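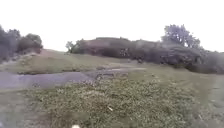 4 巡查的人现在在忙什么

4.1 先说说走路这件事

我刚到Predholm的时候，以为巡查工就是看围栏的。跟着Siyabonga Mokoena走了一个早上，我才晓得自己想得太简单了。他走路的时候一直低头，偶尔用靴子尖碰一下路边的土，然后接着走，也不解释。我问他在干什么，他说“看路还托不托得住人”。我当时记在本子上，旁边画了个问号，过了好几个星期才慢慢明白这句话有多重要（后面4.3节还要回到这里）。

交代一下背景。Predholm是一片用来蓄水和排水的草地，里头有土路、沟、闸口和好长的树篱，由一个小班组负责日常巡查。班组四个人：Siyabonga和Vusumuzi Mabuza走外线，Elmarie Van der Merwe管记录和派工，Anel Gumede原来也走外线，机器来了以后转到了屋里。机器是Baromar提供的地面巡查车，一共两台，班组里管它们叫Sito，两台都叫Sito，需要分清的时候就说“前面那台”和“慢的那台”。Teodor Sârbu是Baromar派来的现场工程师，在我做田野的八个月里，他差不多成了班组的第五个人，连泡茶的杯子都有固定位置。

前面几节讲了我们怎么选点、怎么访谈，这一节我想把观察到的变化摊开来讲，写得会比较碎。我试过按“技能”“时间”“关系”三个大类整理，整理完以后自己读着都觉得不像那个地方了，所以干脆按事情来写。

4.2 路线是谁定的

以前的路线在人脑子里。Vusumuzi说他从来没有见过一张完整的巡查图，新人来了就跟着老人走，走上几趟就会了。路线每天都有出入：头天夜里下过大雨，就先去低处看沟；风大的话就绕到树篱那头，瞧瞧有没有断枝掉进水里。这些安排早上七点多在工具房门口站着说几句就定了，有时候连话都没有，一个人往左走，另一个自然就往右。

Sito要的是路点。Teodor头两个星期的主要工作，就是拉着Vusumuzi一段一段地把路线说出来，再放到地图上。这个过程我从头跟到尾，觉得特别有意思！Vusumuzi说“到那棵细的树那里拐”，Teodor就问，是树前拐还是树后拐？Vusumuzi想了半天，说看情况。什么情况？看地上的水。那水到什么程度算树前、什么程度算树后呢？两个人站在风里谈了好久，最后在地图上放了两个路点，一个主用一个备用，由派工的人早上选。

这里面有一个很具体的变化：选路这件事从走路的人手里挪到了派工的人手里，也就是Elmarie那里。她自己对这件事的态度很复杂。她说她喜欢早上能看见整片地的安排，以前她只知道人出去了，几点回来全凭经验；可她也说，“我坐在屋里给他们选干路湿路，我凭什么选？”后来她养成一个习惯，选之前先给外线的人打个电话。电话不在流程里，Baromar的手册没有写，班组的考核表上也没有，可我在的那段时间，她几乎没有漏过。

我把这通电话看作这次自动化里最值得写的一个小东西。文献里常讲“隐性劳动”，我读的时候总觉得这个词有点空，到了Elmarie的桌子旁边就不空了。电话一般一两分钟，开头总要聊聊狗和早饭，中间夹着一句“东边那段别走主路”，然后再聊两句挂掉。要是有人拿着秒表来优化她的早晨，第一个被砍掉的多半就是它。

4.3 泥

图1就是这类路段的样子：左边一大片灰蒙蒙的湿泥地，看着像浅水洼，一道窄一些、颜色发浅的湿路从那里往右延伸，穿过草地，朝树篱脚下去；近处是一片低矮茂密的杂草，绿叶里混着发黄的干茎。画面整体发糊，叶子和草都连成了斑块。我把这张图拿给四个人分别看过，请他们随便说点什么，收到的回答差别非常大，值得一条一条讲。

Siyabonga看了一眼就说泥。他关心的是水洼的边，说边上那些弯弯曲曲的地方最容易骗人，表面看着和旁边差不多，踩下去才知道。他又补了一句，说光看图他也不敢讲深浅，得拿脚试。我问那机器怎么试，他耸耸肩说：“它没有脚后跟。”我一开始当笑话听，后来Anel给我解释，他们走湿地的时候脚后跟先轻轻落一下，觉得往下走了就收回来，整个动作快得自己都不留意。

Vusumuzi看的是树篱。他说画面中间偏左那段带点红褐色的鼓包他会走近看看，是枯了还是光秃了，从这么远说不准。他看图的方式像是在给自己安排下午的活。

Elmarie问我这是几点。她每天要把影像和派工记录对到一起，对她来说一张没有时间的图基本上没法用。她也嫌糊，说这种图要是附在巡查单上，查单的人准会打电话来问。

Teodor看的是地面的分界，草到哪里为止、湿的到哪里为止。天是一整片白的，他说这样的天光下没有什么影子可以借用，湿泥和干一点的土颜色又挨得近，他宁可让车停下来等人判断。他说话一向谨慎，又加了一句，说他讲的是一般情况，单凭一张图他不下结论。

四个人看同一张图，看见的是四份工作。我觉得这比我们问卷里那些“您认为自动化影响了您的专业判断吗”有用多了（问卷结果见第5节，说实话大家填得挺敷衍）。

回到“路还托不托得住人”。Sito上路以后，班组里多出来一种新的活，叫“放行”。车到了湿的地方会停下，把画面传回来，由屋里的人决定过还是绕。放行主要是Anel在做。她原先走这条线，图里看见哪一段她心里有数，所以头几个月放行特别快，快到Baromar那边以为这个环节很轻松，考虑过要把它交给远程中心统一处理。

班组不太愿意。他们讲的理由在我听来分成两层，说出口的一层是网络和值班的问题，没怎么说出口的一层是Anel那种“心里有数”是走出来的。她自己跟我讲过一次，是在食堂排队的时候讲的，我没来得及录音，只能凭当晚的笔记转述：她说她现在脑子里的那片地，还是她最后一次走的时候的样子，沟边塌过一点，土路被车轧过，这些她都是听说的，没用脚走过。她说图上看着熟，越熟她反而越不放心。

后来她跟Elmarie商量，每隔一阵子换出去走一天，由Siyabonga进屋放行。这个安排是他们自己想的，我只是碰巧在场。Siyabonga第一次坐在屏幕前面的时候浑身不自在，椅子调了好几遍，每一张图都要放大了看，嘴里一直念叨看不清。那天放行慢得要命，Sito在Sibiya那头停了好几回，Teodor来来回回地看后台，但一句催的话也没说，这一点我挺佩服他。

4.4 Sibiya那一段

Sibiya是班组对最远一片地的叫法，离工具房最近的一头也有1000米，以前属于大家都不爱去、又不能不去的地方。路烂，手机信号时有时无，冬天风从水面上直接吹过来。按理说，这是最适合交给机器的一段，引进Sito的立项书里也确实拿它当头一条理由。

实际怎么样呢？去Sibiya的人少走了很多路，这是真的，Vusumuzi的膝盖不好，他提起这件事的时候是真心高兴，我不想因为后面要讲的麻烦就把这份高兴写没了。他说以前走完那一段，下午蹲下去看闸门就要扶着东西才能起来，现在他能把力气留给要动手的活。清沟、扶桩、剪枝，这些都还得人来，而且他有更多的时间把它们做细。有一回他花了一整个下午修一道小木坎，边修边跟我讲木头的纹路，换在以前是不可能有这个工夫的。

麻烦出在车陷住的时候。车陷住了得有人去拉，拉车比走一趟巡查累得多，要带板子、带绳子，还要两个人。而且陷车从来不挑时候，常常是大家已经脱了雨靴坐下来喝茶了，电话响了。Siyabonga把这叫“接孩子放学”，一边骂一边穿靴子。拉车的时间一开始没有地方记，工时表上只有“巡查”和“维修”两栏，Elmarie先是全填在维修里，后来觉得不对，又自己在备注里写“接车”。到我离开的时候，备注栏里的这个词已经有了固定的写法，连月度汇总都沿用了，可表格本身还是两栏。

我跟Teodor聊过这件事，他说从车的角度，陷车算异常，异常是要逐步消掉的，所以没有人想过要给它设一栏。我觉得他讲得诚恳，也确实是工程上很自然的想法。问题在于，消掉之前的每一次，都有人在泥里站着。我们建议（详见第6节）在试运行阶段就把接车列成正式工时，哪怕后来真的用不上了，再删一栏也不费事。

4.5 话变少了，又变多了

还有一个变化我犹豫过要不要写，怕显得太琐碎。外线的两个人以前是一起走的，或者分头走到中间碰个面，抽根烟，交换一下看见了什么。Sito上来以后，两个人分头干手工活的时候多了，一上午见不着。Vusumuzi说有几天他到中午才第一次开口说话，开口的时候嗓子都是哑的。

与此同时，屋里的话变多了。放行的时候Anel会把拿不准的图叫Elmarie过来看，两个人头凑在一起，有时候Teodor也挤过来，三个人对着一块颜色不一样的地面争上好一会儿。这种争论我录了不少，转写出来特别好看，里头有大量的“你记不记得那次”。以前这些话发生在路上，我猜也没有谁听得全，现在有了一个地方可以集中地吵。可惜最该在场的两个人往往在外面。

班组的对策是把中午饭挪早了一点，让外线的人回来吃，吃完大家一起把上午停过车的几张图翻一遍。起初叫“看图”，后来Siyabonga每次都带一点挖苦地说“看电影”，大家也就跟着这么叫了。看电影的时候没有主持，也不写纪要，Elmarie如果听到要紧的，就在地图的纸质版上拿铅笔画一个圈。对，纸质版。那张图贴在工具房的门背后，门一开就看不见了，路点改动得先在那里画过，才会进系统。Teodor一开始觉得这样绕了一道，到七月他自己也开始往上画了，用的是蓝色圆珠笔，被Elmarie说了一顿，让他改成铅笔。

4.6 几处我没把握的地方

写到这里得老实讲讲局限。首先我跟班组的关系太近了，八个月下来吃了人家太多的饼干，Siyabonga的抱怨我听着就想点头，Teodor的难处我也能理解，所以上面的叙述里谁说得多、谁说得少，很可能受我跟谁坐得近的影响。访谈的时候我尽量换着位子坐，效果有限。

其次，Predholm的班组很小，又都是干了多年的人，换岗这种安排他们商量一下就成了。换到一个人员流动大的地方，脚后跟那种本事怎么传下去，我没有材料可以回答。Anel每隔一阵子出去走一天，管的是她自己；将来要是来了一个从没走过外线的人，头一天就坐到屏幕前面放行，这个人心里的那片地从哪里来呢？我问过Elmarie，她说那就先让他走，走到靴子磨坏一双再说。我追问这条能不能写进岗位要求，她笑得不行，然后说可以试试。

再有就是图像本身。图1那样的画面，外行看过去就是草、泥、树篱和一片白天，我自己刚去的时候也是这么看的。我现在看得出的东西多一点，可是哪些是真看出来的，哪些是听他们说多了自己添上去的，我分不太清楚。所以在编码的时候，凡是涉及地面状况的判断，我都只记录班组成员说了什么，不记录我自己觉得怎么样。两位编码员不一致的地方，我们把录音放给说话的人再听一遍，由本人来解释，解释也一并归入材料。有几处连本人也记不起来当时为什么那么说了，这几处在附录里标了出来，没有进入下一节的分析。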